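Workshop notebook, 14/11/2022

Limewash and distemper trials for the Mamgate job, continued from the last book.

Carried on with the casein batch first thing, as it had been standing overnight in the cold end of the shop. It had thickened more than I wanted. Let it down with 500 ml of water in small additions, stirring by hand, and left it for half an hour before brushing any out. The drill paddle puts too much air into it and you get pinholes, see Hamish's note from March. No pinholes this time on the first coat.

Panels are the usual lime plaster on lath, cast by Tullio in the spring, so well cured. Numbered on the back in pencil. I have stopped writing numbers on the front edge as they ghost through a thin wash.

Panel 1: plain limewash, three coats, no binder. Panel 2: limewash with casein, three coats. Panel 3: soft distemper, chalk and rabbit skin glue, two coats. Panel 4: as 3 but with the Santoro chalk in place of ours.

The Santoro chalk is a shade warmer and much finer. It also takes more glue. At our normal strength it rubbed off on a dark sleeve with hardly any pressure. Raffaele thinks the finer grind simply has more surface to bind and we ought to put the glue up by a small step and try again. I agree, but if we go too far it will start to curl off the plaster in flakes, as happened on the staircase wall at Bulico, and I do not want to do that twice.

Soaked another lot of glue for tomorrow. Cold water, covered, on the shelf by the sink. Please don't move it nearer the heater. The last lot had gone off by morning and the whole shop smelt of it.

Pigments next. Katia matched the two colours from the scrapings she took in the back parlour at Mamgate, under the later oil paint. One is an earth red and the other a dull green. The red was easy: our ordinary burnt earth with a little of the yellow gets there, and it is stable in lime. The green is the difficult one. Green earth on its own is too weak and too grey. Katia added a touch of black and it went dead. She then tried raw umber, which was better, although it dries back a good deal lighter than it looks in the pot. All our colour judgements should be made on dry panels in daylight, by the north window. We know this and still argue over wet ones.

Ground both with water on the slab and left them as a paste under a damp cloth. Dry pigment tipped straight into limewash gives streaks that no amount of stirring will take out.

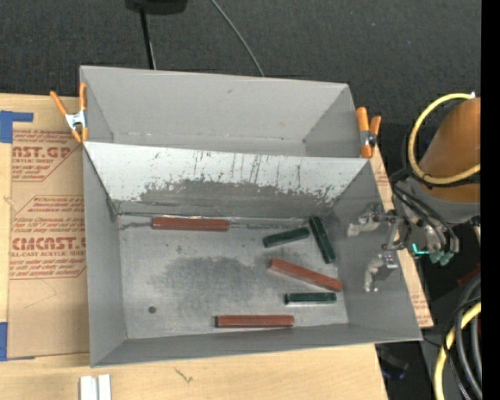
Second coats went on after lunch. Panels 1 and 2 damped down beforehand with the mist sprayer, two passes. Panel 1 took the coat evenly. Panel 2 dragged in the top left corner, where I think it had dried too fast near the door. The brush marks are visible when you look along it. They may settle with the third coat. If they don't I will rub it back gently and go again -- it is only a trial, but the client is coming to see these and will look at nothing else.

On brushes: the wide fibre one is still the best for limewash. The new one from Pritetetti sheds. I picked a good many bristles out of panel 1 before giving up on it, and have put it in the drawer with the dusting brushes. It should be all right for damping walls. Tullio says to soak a new one overnight before using it, and I had not done that, so perhaps I am being unfair.

Rub test on the distemper, panels 3 and 4, dry cotton cloth, same hand, same number of strokes each. Panel 3 left a faint mark on the cloth. Panel 4 left a clear white patch. Neither would survive a hallway. Panel 3 would do for a ceiling or for the upper part of the parlour wall, above the rail, where the scrapings came from anyway. Below the rail I would sooner use the casein.

Marjorie Gosling rang from Mamgate about the damp on the chimney breast. It has come back in the same place since the rain. I told her that no coating will cure that and that distemper is the worst thing to put there, as it will stain brown and then need washing off completely. She is going to have somebody look at the flashing. Until then we leave that wall bare. She asked if we could do the other three walls and come back for the fourth. We could, but the colour would have to come from the same batch, and limewash colour doesn't keep its match well from one mixing to the next. Said I would think about it.

Have thought about it. If we grind all the pigment at once and store it as paste in sealed tubs, then weigh it out for each bucket, the match should be close enough for the chimney breast, which catches the light differently from the other walls in any case. Raffaele to work out the total. It wants to be more than we need. Running short on the last wall would be worse than having a tub left over.

Storage: the putty in the old tub has a dry crust round the rim where the lid doesn't seat. Skimmed it off and topped up with water. The putty underneath is fine, very smooth. Lid wants replacing. I have laid a sheet of plastic under it for now.

Invoice from the lime supplier came to 589. Filed in the Mamgate folder, not the general one.

Still to do:
Third coats on 1 and 2, damp down first.
New panel with the Santoro chalk and stronger glue. Call it 4b.
Green again, with less umber, brushed out on a scrap and left to dry before anyone comments.
Ask Hamish where the fine sieve went. The one on the hook is the coarse one and has a split in the mesh.
Ring Marjorie about the flashing.

Goggles are on the nail behind the door. I had a splash on the cheek this afternoon from the limewash bucket -- washed it off straight away, no harm done, but it was close to the eye.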